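Draler Laundry Words - a small dataset of household laundry vocabulary

Version 4. Maintained by Nikola Tomaszewski and Songül Eren.

Draler Laundry Words is a word list with short example sentences. It collects what people say at home when they talk about washing, drying, folding and ironing clothes. We started it for a bilingual dictionary, but the dictionary project stopped and the list continued. Now it is used mostly by language teachers and by people who write small apps for learners.

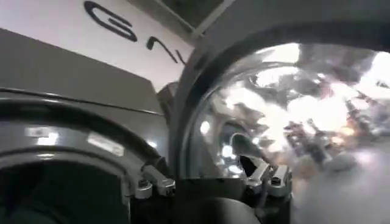
6 min read

What is in the data

The main file is entries.csv. It has 3,192 entries. Every entry has a headword, a language code, a part of speech, one or more glosses in English, and a source code. Many entries have also an example sentence, but not all. The languages are English, Turkish, Polish and Hausa. We would like to reach 4,000 entries before we add a fifth language, and we ask contributors to respect this order.

The second file is links.csv. It connects entries that mean the same thing, or almost the same thing, in different languages. The column "strength" can be full, partial or loose. Please read this column before you use the links for translation. A full link means that both words can replace each other in most sentences. A partial link means that one word is wider. Loose links are only hints for the editor and you can drop them.

The third file, sources.csv, explains the source codes. Codes that begin with T come from interviews, codes that begin with P come from printed household guides, and code X is for words that a contributor knew from home and wrote down.

How it was collected

Interviews were done in Ostdale and Öztürkmen. Garba Amadi did the Hausa interviews and Alper Karaca did the Turkish ones. The speakers were asked to tell how they wash clothes from beginning to end, without a list of questions. This gave us words that we did not expect, for example many different verbs for wringing, and separate words for clothes that are dry but still feel cold. The recordings are not part of the release. The speakers gave permission for the words only, and we keep to that.

Esther Nyanda checked the English side. She also removed brand names where people use them as common words, except when there was no other word in the answer. These entries carry the note "brand" in the column "remarks". 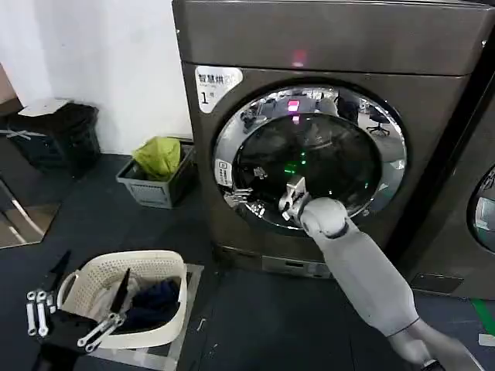 Spelling follows the standard dictionary of each language where there is one. For dialect words we kept the spelling of the person who typed the interview, and this is not always consistent. If you see two spellings of the same word in neighboring rows, it is probably this case and not a mistake of your import. Hausa entries are written with hooked letters, so open the file as UTF-8. Some spreadsheet programs choose another encoding by themselves and then save the damage.

Turkish has one more trap. The letters ı and i are different letters, and lowercasing with an English locale will join words that must stay separate. Songül lost an afternoon to this in version 2. The script normalize.py in the tools folder does it correctly - please use it, or at least look how it is done there.

Known problems

The Polish part is too big for wool and too small for synthetic fabrics. The printed guides were old and this is what they wrote about.

Ironing is weak in all languages. Most speakers said that they do not iron, and the interview moved on.

The part of speech column mixes two systems. Entries from version 1 use "v" and "n", later entries use "verb" and "noun". It will be repaired. 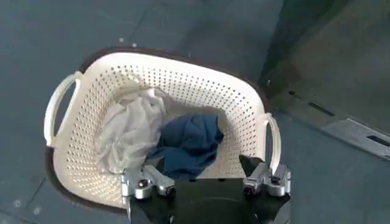
Gender marking is missing for the Polish nouns with source code X. Please do not guess it from the ending, ask us or leave it empty.

There is also an open discussion about words for stains. Alper would like to have them in a separate file, because they behave more like kitchen vocabulary. Nikola prefers to keep them. Until it is decided, they stay in entries.csv with the topic "stain", and you can filter them out in one line.

How to contribute

Send new words as a CSV with the same columns as entries.csv. Small contributions are welcome, also a single word. Write which region the word comes from, if you know it. Do not copy from commercial dictionaries. Corrections are best sent with the entry number and the old value together with the new one, so that we can see what was changed.

New words are reviewed in January and again in June. Corrections are merged when one of us has time.

License and name

The data is free for any use if you name the source. Please cite it as "Draler Laundry Words, version 4". The older name, Drarach list, appears in some file headers and means the same dataset.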